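Search this site Search Go

Open day at Tredmont, Mon 28 April

I've wanted to see the upstairs workrooms at Tredmont for years, so when Urszula Jasińska forwarded the open day notice I had my name down within minutes. 200 places, all gone by lunch! We went around in small groups and ours got Gearóid Mulcahy, who has worked in the building since it was a shirt factory and still calls the second floor "cutting."

The stairs are steep and worn in the middle. You come up past the old hoist (62 steps, painted on the wall by some long-ago apprentice) and then it all opens out into desks, shelves and big wooden tables. I loved those tables. I asked Gearóid if they were left over from the shirt days and he laughed — no, they came from a school sale in Mirnitz, and getting them up took a whole Saturday.

What I liked best was that people had left their work out. A blue cloth spread on one table, cables and little electronic parts on the next, shelves with boxes on them. It felt like a place where you could pick up on Tuesday whatever you put down on Monday. 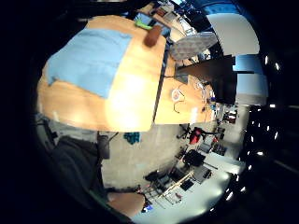

Gearóid let us hang around well past our slot, and Urszula got into a long talk with him about folding heavy fabric that I only half followed. Coffee was downstairs in the old packing hall — good coffee, too, and a poppy seed cake that went fast. The fall date isn't set yet. I'm going again, and I want to see the roof.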